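Isthorpe Strength Room, floor and rig check, August

Rig bolts, front uprights: OK. Hand tight is what the last sheet said. I put a wrench on them and got a quarter turn out of two.

Rig bolts, rear uprights: OK.

Pull-up bars: PASS WITH COMMENT. Chalk is caked thick enough to hide the knurling. I'm told it gets brushed weekly. I doubt it.

Rings and straps: FAIL, 3 straps. Stitching lifting at the buckle. The Skisano catalog calls these "lifetime" straps. Whose lifetime? Cut them up so they don't wander back onto the hooks.

Barbells: PASS WITH COMMENT. Sleeves spin. One of the Vachon bars has a bend you can see if you roll it on the floor. Keep it for deadlifts if you must, but I wouldn't.

Bumper plates: OK. The 10 lb pair is going soft at the hub. Not for drops.

Collars: FAIL. Springs worn out on most of them. A collar that slides off with one finger is decoration.

Plyo boxes: OK after screws tightened.

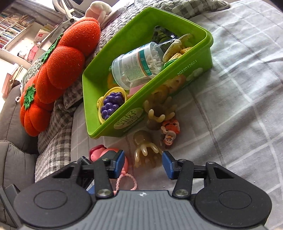 Rowers: PASS WITH COMMENT. Chain dry on number 22. The log says oiled in August, same handwriting and same pen as every other line on the page.

Floor mats: FAIL at the Cillotley door. Edge curls up right where people run back in. Tape has been tried. Replace the mat.

First aid box: OK, restocked. Ice packs still missing.

Fire exit: clear at 6 a.m. Check again at 6 p.m., when the bags pile up.

Recheck of failed items: open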